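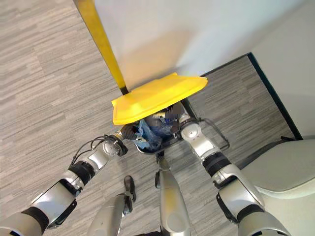 Chapter 7
Solid Waste in Commercial Buildings

Learning Objectives

After studying this chapter, you should be able to:
Define the main categories of solid waste produced in offices, schools, and retail buildings.
Describe the path of waste from the point of disposal to the loading dock.
Calculate a daily generation rate from collection records.
Explain how container size and placement affect labor hours.

Key Terms

generation rate, waste stream, point of disposal, transfer container, contamination, diversion, tare weight

7.1 Introduction

Every occupied building produces waste, and the removal of that waste is among the oldest duties of building management. In most commercial properties it accounts for a modest share of the operating budget. Its effect on tenants is larger than its cost suggests. Complaints about overfilled containers, odor, and missed collections appear regularly in tenant surveys, and a manager who cannot answer them will find it difficult to renew leases.

Chapter 6 dealt with the care of floors and other surfaces. The present chapter follows the material that is swept, emptied, and carried away. It begins with the waste stream, a term that refers to the whole flow of discarded material from a building over a stated period. Later sections cover storage, hauling contracts, and recordkeeping.

Waste in a commercial building passes through at least three stages. It is first placed in a small container at the point of disposal, such as a desk, a restroom, or a break room. Custodial staff then empty it into a transfer container, usually a wheeled cart or barrel. Finally, the contents of the transfer container are moved to a dumpster or compactor, where they remain until the hauler arrives. Each stage has its own equipment and its own common failures, and the stages should be studied separately before they are planned together.

7.2 The Yeom Building

Several problems in this chapter refer to the Yeom Building, an office property with 230 regular occupants. The building was managed for many years under an informal arrangement in which each floor was emptied when it appeared to need it. When Wyn Penry became property manager, she asked the custodial contractor, Hokidard, to weigh all waste leaving the dock during July. The recorded gross weight was 3864 pounds. After the tare weight of the carts was subtracted, the net weight was 3787 pounds.

Penry had expected a net figure near 3000 pounds, based on the hauler's invoices. Vitalii Hnatiuk, the contractor's site supervisor, traced the difference to cardboard from a ground-floor tenant, which had been placed in the general waste. The tenant was given a separate cart, and the collection schedule was revised the following month.

Two points should be noted. Invoices based on container volume do not establish weight, and a schedule based on appearance leaves no record that can be checked later.

7.3 Generation Rates

The generation rate of a building is the net weight of waste divided by the number of occupants and the number of days in the period. It is normally expressed in pounds per person per day. Calendar days are used throughout this book unless working days are specified.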